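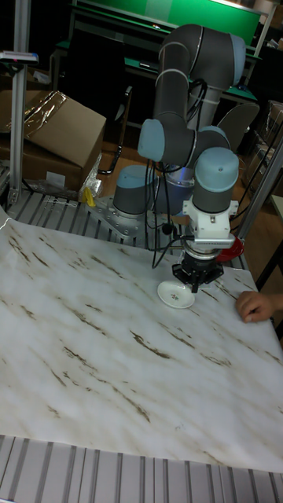
Dishes are the hard part, Lutfa Mollah kept saying, anybody can get a robot to pick up a block of wood, but a saucer sits flat and there is nothing to grab except the rim.

So dishes it was, most of the afternoon, at the Prellanex open house in Nultholm. The company makes software that teaches robot arms to handle kitchen things, and it opened its workshop on Stultness Road to the public 23 April 2025, first time since moving in. Doors at one. By two there was a line down the stairs and the sign-up sheet was full at 60 names. A second sheet got started on the back of a parking notice.

People went in by groups of 14, shoes wiped, bags left by the door. Coffee in the hallway, cookies gone early.

The main stop was a table with a marble-pattern sheet on it and one arm, gray with light blue caps on the joints. Gripper on the end, pointing down. Tzu-hsuan Yeh ran that station and did most of the talking. The job for the day was a short one: small dishes, one at a time, pick up off the sheet, put down again somewhere else, no chips. A saucer with a little flower in the middle got the most turns. The red bowl got the most laughs, mainly because it rolled.

Yeh said the arm is not following a set path. It gets shown the job many times over with a person moving it by remote, then tries it alone, then somebody resets the dish and it goes again. The software had 1000 saucer runs behind it going into the open house. Bowls, a lot fewer. "You could tell," one visitor said from the back.

You could. Saucer went well for the first two groups. In the third group the fingers came down a hair too far over and pushed the dish toward the edge of the sheet, and Yeh stopped the arm and started over. Second try, fine. Some clapping. The bowl did not get lifted at all for that group and they moved on to the next room.

Eifion Lloyd, who drove over from the other side of the county with two grandsons, wanted to know why it goes so slow. Yeh told him slow is a choice while people are standing close, and that it can be run faster with the room clear. Lloyd said he washes dishes faster than that himself. The grandsons wanted to know if it could do cereal.

No cereal, but they did get to pick the next spot for the saucer, which kept them busy for a good while. Younger kids had to stay behind the tape on the floor. A couple of them did not love that.
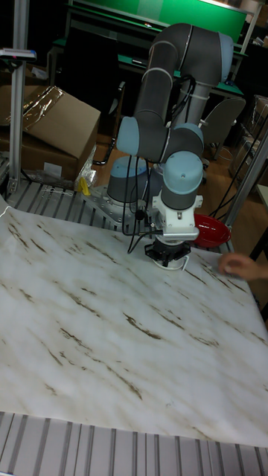 Reaching down to a flat surface is where most of the trouble comes from, Yeh said, and it's the part the team has spent the whole winter on. Too high and the fingers close on air. Too low and they press on the table, the arm feels the push and shuts itself off. There is a sweet spot in between and it is different for every dish. In February the team changed out the fingertips for a narrower pair and the saucer runs got better pretty quick, but the old pair was nicer for cups. Now they swap. Takes a few minutes with a small wrench, and Yeh did it once for the four o'clock group while talking the whole time.

The sheet on the table matters more than you would think too. A plain white top is easy. A busy pattern, brown and tan veins running all over like on a real kitchen counter, gives the software more to sort out, and white dishes on it are worse yet. Mollah said they practice on the busy ones on purpose. Other sheets are rolled up in the back, one a fake wood, one a pretty loud plaid that came from somebody's picnic.

Money came up, as it does. Mollah would not give a price and said there is no product to put a price on. Prellanex has a test deal with Tse, the catering outfit that does the hospital lunches and the county building, to try out an arm on tray set-up later in the year. Cold items only to start. Tse has not picked the kitchen yet.

Would it put people out of work? Berenice Escobedo asked that one pretty much straight out, and got some nods. She has worked the tray line at Tse for years. Mollah's answer was that the arm would take the stacking and the laying out, the part that wears out wrists, and that staffing is up to Tse. Escobedo told this reporter afterward she was glad she came, liked the people, and still wants to hear it from her own boss.

"It dropped nothing while I was in there," she said. "I'll give it that. But it's one saucer. We have a whole line of trays going by."

Yung-ching Shek gave the last talk of the day, in the side room, on how the company keeps track of bad runs. Short version – they keep every one. A missed grab gets a label for what went wrong and goes back in with the rest. Shek put up a chart with 56 kinds of failure on it, some of them with names the team made up, including "the shrug" and "soup hand." People took phone pictures of that slide. Shek offered to email it to anyone who asked, so ask.

Questions ran over and the lights in the hallway went off on thier timer twice.

A few odds and ends. Parking was bad, the lot behind the building is shared with the tile store and they had a delivery. Next time park on the school side. The stairs are the only way up right now, the elevator is waiting on a part, and Mollah said anybody who could not make the climb can call the front desk and get a visit set up once it's running. A gray knit hat and one child's mitten were left at the door.

Prellanex wants to do another open house in the fall, maybe with two stations going so the line moves better. No date. Groups from the high school can come sooner then that, teachers should write to the office with how many kids and what grade.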